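Talking shop with the woman behind the Prakaven tool library

Caught her between a delivery and the school run, so this is short. She has run the tool library in Uvbridge for four years, out of the old Mathur shoe shop on the corner. No names please, she says, people ring her at home enough already.

First question, obvious one. Why lend out drills?

"Because everyone owns one and nobody's got the right bit," she says. "I had a shelf to put up. Just one shelf. I was going to spend 50 quid on something I'd use for four minutes."

So she asked on the street, borrowed one, put the shelf up. Then somebody asked to borrow her sander. That was the start of it really.

There are 133 members now. 2771 loans so far, all written down in ledgers because the computer system was "a misery" and she went back to pen. Most borrowed thing? Not the drills. The wallpaper steamer, then the long ladder, then the carpet cleaner, which goes out solid from March to June and comes back smelling of dog.

Do people bring things back?

"Yes. Late, but yes." She reckons the worst was a tile cutter that went to Hevasia Road and stayed there a whole winter. Came back with a box of biscuits taped to it. She wasn't cross. Well, a bit cross.
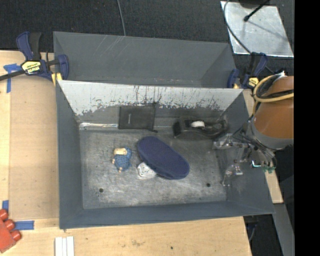 Money is the dull part and she knows it. Membership is pay what you can, rent went up in October, and the insurance is the bill that keeps her awake. "I could fill the place with chainsaws tomorrow, people offer them. Can't insure them. So no chainsaws."

What she does want is hand tools. Old ones, good ones, stuff from sheds. Planes especially. She gets 129 screwdrivers for every decent plane, she says, and I think she was joking but she didnt smile.

Saturday opening? She pulls a face. Mornings only, for now, and evenings till seven when she can get cover. A repair night might come back in the spring if she can find someone who is happy with electrics.

Last one, becuase she had her coat on by this point. What does she tell people in other towns who want to start one?

"Start with ten things and a cupboard. Don't take the broken ones. You'll be told they only need a fuse."

And the shelf? Still up. Slightly off level, she says, and she's stopped looking at it.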